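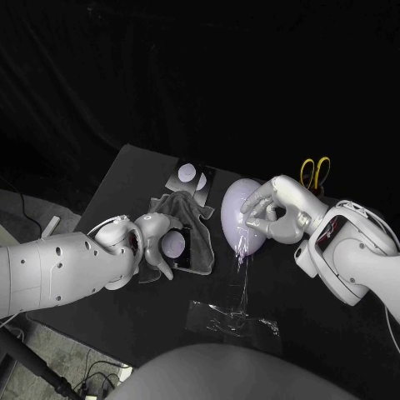 Figure 1. Dark cloth lying crumpled on the tabletop, black fabric behind.

Static Charge on Household Fabrics: Effect of Room Humidity
Project report, Diria Technical College
Submitted 10/02/2018

Background

When two different materials are rubbed together and pulled apart, one keeps a small excess of electrons and the other is left short. On a metal surface connected to ground the difference disappears at once. On cotton, wool or polyester it can stay for minutes, and it shows up as cling, lint and small shocks. Textbooks rank materials in a list according to which sign of charge they tend to take. The order differs between sources, particularly in the middle of the list, where most clothing fabrics sit.

Moisture matters as much as the material. Fibers that absorb water from the air conduct slightly better, and charge leaks away sooner. Cotton and wool absorb a fair amount. Polyester absorbs very little. The project compared the surface voltage of common fabrics after rubbing in 2 rooms with different humidity, and checked whether a fabric softener changed the result.

Materials

Thirteen fabric samples were cut from one order placed with Borklow Textiles. All were washed once without detergent and line dried. Surface voltage was read with a Bachmann field meter held at a fixed distance on a plastic spacer. The softener was Gendent, used at the dose on the bottle. The rubbing surface was a rubber sheet wiped with alcohol between samples. Humidity was read from a dial gauge in each room before every set of measurements. 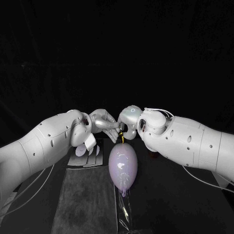 Method

Each sample was left in the room overnight and discharged against a grounded plate. It was then stroked 10 times across the rubber sheet in one direction, lifted, and read immediately. A second reading was taken one minute later. The order of the samples was changed for each set so that wear on the rubber would not always affect the same fabric.

Pressure was the hardest quantity to control. Early sets were done with the palm of the hand and gave readings that did not repeat. For the later sets a weighted wooden block was placed on the fabric and pulled by a cord. Only the later sets are used in the results.

Results

In the dry room every synthetic sample read above 1,000 volts straight after rubbing. Wool came close to the synthetics. Cotton and linen were lower, and their second reading was often too small to separate from the drift of the meter.

In the humid room all samples read lower. The drop was largest for wool and smallest for polyester, in line with how much water each fiber holds. Blends fell between their parent fibers but did not follow the percentages on the label closely. One cotton and polyester blend behaved almost like pure polyester, possibly because of a surface finish that a single wash had not removed.

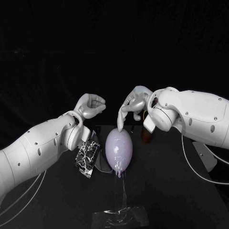
Softener lowered the first reading on all of the synthetics. The effect on cotton was within the scatter between repeats. After another wash without softener, most of the difference had gone, which suggests that the coating stays near the surface and rinses off.

Sources of Error

The meter drifted during long sets and was zeroed only at the start of each one. Zeroing before every reading would have been better. The dial gauges were not calibrated against each other, so the humidity figures show which room was drier but should not be compared with published values. Pulling speed was judged by eye. The time between lifting the fabric and taking the first reading also varied, and this affects cotton more than polyester.

Further Work

The blends should be repeated after several washes to test the surface finish explanation. A motor-driven pull in February, when the heated rooms are at their driest, would remove the variation in speed and give a wider spread of humidity. Silk was left out because the supplier had none in a comparable weight.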